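Search this site Go

Lockout rules for a shared arm cell

Filed under: Shop Practice, Robots

Revision 3 of our lockout procedure went up on the cell door on Wednesday, October 22, 2025. Stella Mabula asked me to post the reasoning, so these are my notes on the parts that changed.

Rule 1. One person, one lock, one key. The old text allowed a shift key kept in a drawer. That is gone. If Kári and I are both inside the fence, there are two locks on the hasp.

Rule 2. Isolate air as well as power. A gripper can hold pressure after the main switch is off. Bleed it, read the gauge, then try the start button before you reach in.

Rule 3. Work at the wrist with power on is a separate task with a separate sheet. Speed is capped at 80 mm/s and the enabling switch stays in your hand. Our old sheet said 160, copied from a Brelura cell with a longer reach and more clearance.

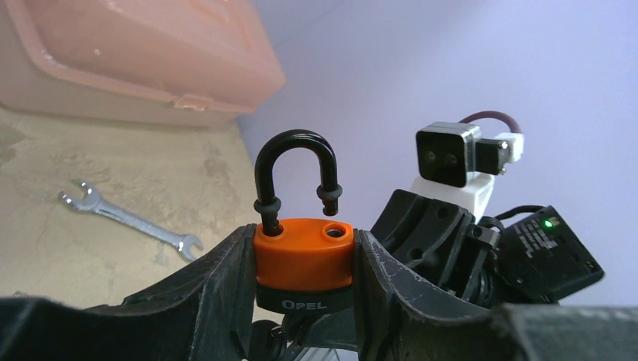 Rule 4. Inspect finger pads every 300 cycles. Scratches are acceptable. A pad that has lifted at the edge is not - replace it and log the number.

Rule 5. A lock used as a workpiece never goes on the hasp, and a safety lock never goes in the gripper. Keep the two sets in separate boxes.

Form 2086 covers all five. Preben Ingvarsson has the blank copies. The next review is in December, and I would like the air section tested on the Adura cell before then.

3 comments

Kári Hedegaard: Does rule 3 apply to jogging from the pendant outside the fence?

Jytte Thorlacius: No. Outside with the gate closed, the normal limits apply. I'll add a line.

Preben Ingvarsson: We need a sixth box on 2086 for the gauge reading.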